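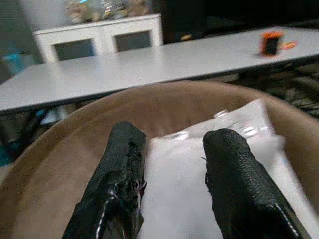 I bought the Allier tub armchair in January for a tiled room. It has had 562 hours of use.

**Upholstery.** Brown, soft, rounded at the arm. The fabric creases on the arm and the creases stay. Heidrun Holzer has the same chair from Zwahlen and reports the same.
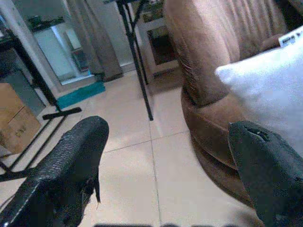

## Seat and back

The seat is wide and round, the back channel tufted. Lumbar support is weak – I add a cushion. 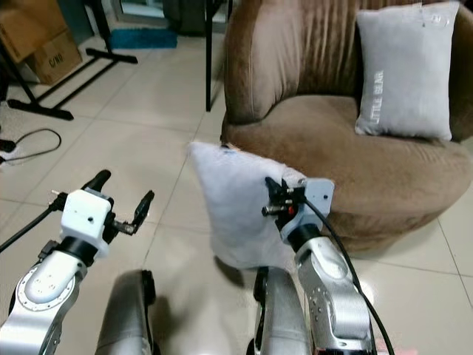
A plush one slides on this fabric; a flat square one stays put better. Assembly took 8 bolts.
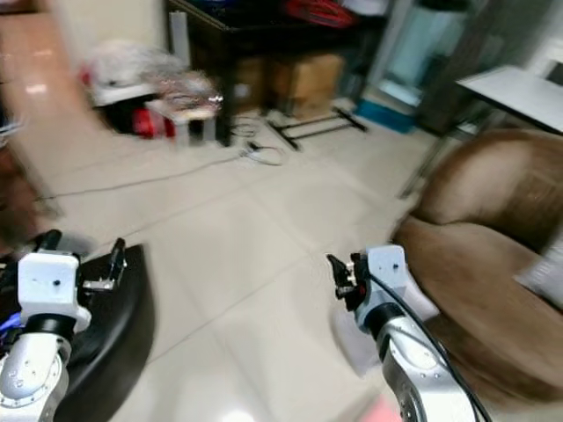 The base marks easily near grout lines, so lift the chair to move it. Four out of five.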